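Right hand thumb freezes in recordings, left one is fine
Ticket opened by Judit Hegedűs
Status: Closed
Station: Sundthorpe, bench with both hands

What's going on

Hi all! I'm collecting the two-can set for the Girnance model (left hand takes one can, right hand takes the other, both lift, both put down) and something is off with the right hand. When I play an episode back, the thumb sits still for a good chunk of it and then jumps to where it should have been. On the bench it moves fine while I'm driving it, I'm looking right at it. So the motion is okay and the recording is lying to me.

I only caught it because I was scrubbing through Friday's batch looking for dropped cans. Out of the 25 episodes I checked, 12 have the freeze. The left hand is clean in every one of them.

I'm supposed to hand over 200 good episodes, so I'd really like to not record the rest of them twice!

What I've tried so far

Restarted the recorder. No change.

Restarted the whole station, hands included. First few episodes looked great, I got excited, then the freeze came back.

Ran the calibration on the right hand again. The numbers came out nearly the same as before, so I don't think it's that.

Swapped the gloves, so that my left-glove sensors were driving the right hand (very weird to drive, don't recommend). Thumb still froze on playback, and it was still the robot's right thumb. So I'm ruling out the gloves.

Cosimo asked how I've got things laid out, in case the thumb is bumping into something at the start pose. It's the usual layout, green can by the left hand, tray in the middle with the marble in it, purple can by the right hand, all on the blue mat. The thumb comes across in front of the purple can and points over at the tray.
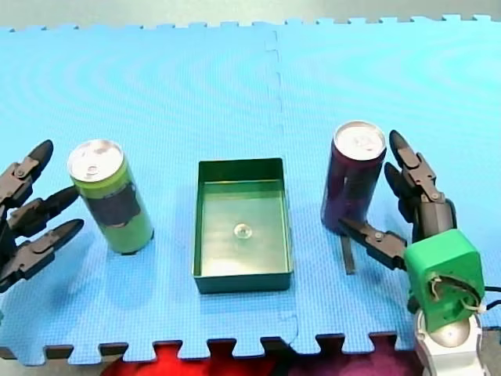
Reply from Cosimo Farina

Thanks, that helps. I don't see a layout problem, and you'd get a bad motion from that anyway, when what you have is a bad log. Two things to try, please.

1. Open the raw log in Staltetti (the viewer, not the playback tool) and look at the timestamps for the right thumb only. If they stop and then bunch up, the messages are late. If they keep ticking with the same value, the hand is sending old readings.

2. Check the cable on the right hand. Give it a bit of slack and see if the freeze follows the wrist angle.

Also, don't delete the bad ones yet. If the messages are only late we may be able to put them back in order.

Judit again, after lunch

Okay, did both.

Timestamps stop and then bunch up. You can see it plain as day once you hide the other joints, there's a flat gap and then a little pile of points all at once. So, late messages.

Cable: I wiggled, I rerouted, I held it up with my other hand while recording like a person fishing. Freeze didn't care about the wrist at all. Put it back how it was.

Then I noticed that the good episodes are mostly short ones. The freeze shows up in the episodes where I took my time with the second can. Does the recorder do something when a file gets long?

Reply from Cosimo Farina

It does! It starts writing to disk in chunks once the buffer fills, and the right thumb is last in the queue. Someone turned on the full-size preview on that station in January and it eats what's left. Turn the preview off, set the buffer to the same value as on the Pagano station, and record a few slow ones on purpose.

Fix

Preview off, buffer copied over from Pagano. I recorded a run of really slow episodes, dragging my feet on the purple can, and the thumb is smooth all the way through in every one. Timestamps look even in Staltetti too.

For the 12 bad ones, Cosimo's reorder script saved all but 2. Those had real gaps, so I tagged them as skip and I'll record replacements tomorrow morning.

Leaving the old settings file in the station folder with "old" on the end of the name, in case anyone wants to compare. Please don't turn the preview back on without pinging me first. Closing this one, thanks Cosimo!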